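Holroyd Community Clothing Exchange
Minutes – general meeting

Saturday, September 25, 2021
Upstairs room, Utier Hall

Chair: Védís Damgaard
Notes: Ilham Hajji (sorry for handwriting, typed up same night)
Present: 13, sign-in sheet in the binder

Started late, key wouldn't turn. Védís in the chair. Last minutes read and passed, one fix: the coat rack was lent, not sold.

1. Left over from last time

Side door lock – still sticks. Landlord has been written to twice. Védís to phone.
Bins – now going out Thursday night. Working ok.
Sign for the bus stop side of the building – not ordered. Nobody had the measurements. Ilham to measure before next meeting.
Borrowed folding tables – returned, all but one, which has a bent leg. Owner says keep it.

2. Money

Opening balance read out. Door donations since summer 321 dollars. Out: 164 dollars to Dreltinero for hangers, tags and the second rail. Receipt in binder.
Question from the floor, why Dreltinero again and not the cheaper place. Cheaper place has a minimum order. Fine for now, look again in spring.
Card reader talked about. Fees too high for what we take. Left it.
Agreed: cash box gets counted by two people at close, both initial the slip. Has been slipping, excuse the pun.

3. Summer swap, how it went

Good turnout, slow first hour then very busy. Kids' sizes gone by lunch. Far too many adult T-shirts left, we took nearly all of them to Kultis on the Monday. Kultis say they'll take more but only bagged and tied, no loose stuff, no hangers.
Complaint about pushing at the shoe table. Agreed shoe table moves to the far wall and gets its own person.
Token system – one in, one token. Some people didn't like it. Others said it was the only fair thing about the day. Long discussion. Vote: keep tokens, but babywear is free for anybody with no tokens needed.

4. Sorting

Biggest item of the day, went on a while.
Problem is still stuff getting dropped in heaps and then no one wants to start on it. Points made:
– Brights and prints mixed in with plains, slows everything down
– Kids' things end up at the bottom
– Anything with a missing button goes round and round and never gets mended or thrown
– Bags left outside overnight, in the rain, have to be binned
Védís wants sorting by size first, then type. Ilham prefers type first. Try size first until November and then compare.
Agreed color tags: green for ready to hang, orange for mending, white for Kultis. No tag means no one has looked at it, leave it alone.
Mending basket to be emptied every month even if it isn't mended. Three people offered to take some home.

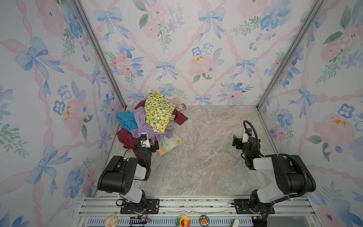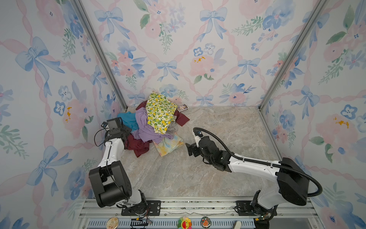 Flowered walls with the blue bows, both pictures. Lemon print on top of the heap in the second.

5. Decorating the front room

Brought up because of the damp patch by the window, which has to be dealt with anyway. Paint or wallpaper?
For paper: cheerful, hides a bad wall, people stop and look. Against: paper on a damp wall is asking for trouble, and busy patterns make it hard to see the clothes on the rail.
For paint: cheap, quick, can be touched up. Against: the last lot flaked.
Compromise – florals on the short wall only, the dry one, and plain off-white behind the rails. Damp wall not to be touched till the landlord has had it looked at.
Somebody has half rolls left from a bedroom and will bring samples. Ilham to ask about paste and a pasting table. Ceiling stays as it is.
Budget for this: not set, come back with prices.

6. November swap

Utier Hall has offered us the big room. Same rate as before. Agreed to take it.
Coats, boots, hats and gloves only. Flyers need to say so in large letters, last year half of what came in was sandals and summer dresses.
Drop-off the evening before, not on the morning. Limit of 3 bags per household.
Hot drinks – yes. Soup – no, the kitchen isn't cleared for it.
Doors: masks at the door, windows open, same as summer. Numbers in the room at one time to be checked with the hall.
Flyers: Védís to draft, to go round by email before printing. Please actualy reply this time.
Jobs list passed around. Still short for set-up and for the last hour. Will ask again at the door.

7. Storage

Cupboard under the stairs is full. Christmas fabric, two broken irons, a box of zippers nobody has opened. Clear-out agreed, date to be set between whoever turns up.
Plastic tubs instead of cardboard, the cardboard went soft over the winter. Lids have to match. Label the short end so it can be read when stacked.
The good steamer lives on the top shelf and must go back there. It was found on the floor twice.

8. Anything else

– Library has asked if we'd do a small rail in their entrance. Interest, no decision. Who would keep it tidy?
– Request for a kids' sewing hour. Nice idea, needs an adult who can thread the machine. Carried over.
– Lost property: one gray scarf, one set of keys, a lunchbox. Keys are at the hall office.
– Thanks to everyone who carried tables down the stairs in August.

Actions

Védís – phone landlord re lock and damp, draft flyer, confirm big room with Utier Hall
Ilham – measure for sign, buy tags in three colors, paste and table, type up minutes (done)
Everyone – bring back borrowed tubs, reply to the flyer email

Closed when the hall needed the room. Next meeting date to be emailed.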